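Wanted: patient people to teach a robot how to clean a bathroom

Hello! I'm Chibuzor, and I look after the teaching sessions at Brellow. 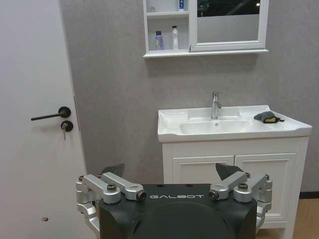
I need a few more people for June. You'd hold the controls and steer the arm through small household jobs - wiping a sink, picking up a sponge, putting a bottle back on its shelf - and then do it all over again, up to 20 times a session. It's slower than doing it yourself, and oddly good fun!

You don't need any experience, just steady hands and a bit of patience (I was hopeless for my first hour). Chin-lung Mok will show you the ropes and sit with you until you're happy.

Sessions start at 10am at our Drokby flat. Drop me a line with the mornings you can do.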